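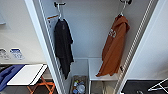
So I finally did something about the hall closet. If you've been reading for a while you know I've been complaining about it ever since we moved in (sorry), and on Sunday I got up, made a giant coffee and pulled every single thing out onto the floor. Everything! It took me most of the morning and I found three umbrellas, a bag of other bags, and the winter gloves I replaced in January.

The closet is tall and skinny, so I'd been treating it like a game of Tetris and cramming coats in until the door wouldn't shut. This time I only let a couple of things back on the hooks. The orange hoodie stays, obviously, I live in that thing from September on. And the long black shirt, which I throw over whatever I'm wearing when I run down to get the mail. The hoodie hangs low enough that the bottom of it flops onto the shelf, and I've decided I don't care. A higher hook would mean getting the drill out and I'm not doing that in July.

All the little bottles went into the grey-brown basket. They used to roll around loose on the floor of the closet and I'd kick one about every other day. I got the basket at Storow, the one out past the Skinner exit, for $10, and then of course spent $50 on stuff I hadn't gone in for. Typical. My friend Yu-na Ra came with me and bought one candle, so she wins.

I did look at a fancy closet kit from Fundel while I was at it, with drawers and a pull-out shoe thing. It was $308! For a closet I can barely stand sideways in! I closed the tab.

Still to do: matching hangers. Mine are a mix of white ones and a wooden one from who knows where, and it's starting to bug me now that there's so much bare wall between things. I might paint the back wall too, maybe a soft green, but my husband says if I start painting closets he's moving out. The coats are all in a pile on the guest bed for now and my sister's coming to stay next week, so that's tomorrow's problem.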